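November 2021

Up before the alarm again, so I made the strong coffee and stood at the kitchen window feeling smug about it. By ten I was yawning like a hippo. Oh well!

The big thing today was choir. We had the second run-through for the Kamusby concert and I finally got through the alto line in the slow piece without sliding up into the soprano part (Precious Rivera sings it right behind my ear, and she's so good that I just drift along with her). Analyn wants us off the books in 18 days. I know maybe half the words. I've taped the second verse inside the cupboard door over the sink, so I can mutter it while I wash up.

Milagros called at lunch and we talked for way too long about her move. She's found a place out past Ofori with a yard and a real pantry, and the rent is only 100 more than what she pays now. I'm thrilled for her and also sulking a bit, as it's 8 stops farther on the bus.

Did a little around the house after that. Put a wash on, paid the water bill, and gave the floor a good going over by the round woven basket and the gray rug with the little white stars. I still love that rug.

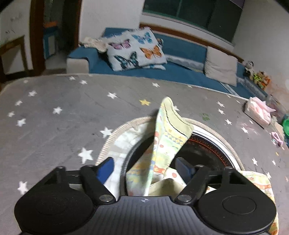 Later, in bed

Couldn't settle so I'm writing more. Ariel came by with soup, the lentil kind with way too much lemon, and I had two bowls. We tried the tricky bit from the slow piece at the table, him doing a terrible bass, and I laughed so hard I got hiccups.

Things to remember tomorrow: black tights, call Aileen back about the ride, throat drops, ask Analyn if we breathe before "morning" or after it. I say after. Lights out now.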